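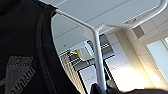 Section 8: Setting up the delay start and the drying program

Your Classtead washer-dryer leaves the factory with the clock unset and the delay start turned off. Do these steps once, after the drain hose and water supply have been connected (Section 3).

Setting the clock

1. Close the door and turn the dial to Off.
2. Hold down Time and Temp together until the display flashes.
3. Turn the dial to set the hour, then press Time.
4. Turn the dial to set the minutes, then press Time again.

Note: The clock is lost if the machine is unplugged for more than a few minutes. Repeat steps 1 to 4 after a power cut.

Setting a delay start

1. Load the drum and add detergent to the left drawer. Do not use liquid detergent with a delay start – it will run through the drawer before the wash begins.
2. Choose a program.
3. Press Delay until the display shows the finish time you want, for example 6:30 a.m. The longest delay is 13 hours.
4. Press Start. The door locks and the delay light comes on.

To cancel, hold Start for three seconds. The door unlocks once the light goes out.

Caution: Do not leave wet clothes in the drum during a delay. Dark colors can bleed onto lighter items. 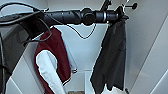
Wurnwood, September

Changes to the drying program

The following replaces the drying steps in earlier printings. It applies to model 2448 only.

1. Remove half the load before drying if the drum was full for the wash.
2. Take out anything with a care label that says "do not tumble dry" and hang it up.
3. Turn the dial to Dry and press Level to choose Damp, Normal or Extra.
4. Press Start.

The air inlet can reach 165 °F on Extra. Use Damp for sweatshirts and jackets with printed designs, and turn them inside out first.

Caution: The door glass stays hot after an Extra program. Keep children away until the cool-down light goes out.

If the display shows E8, clean the lint filter and start the program again. If the code comes back, unplug the machine and contact the Wimstead service desk. Have the serial number ready – it is on the label inside the door.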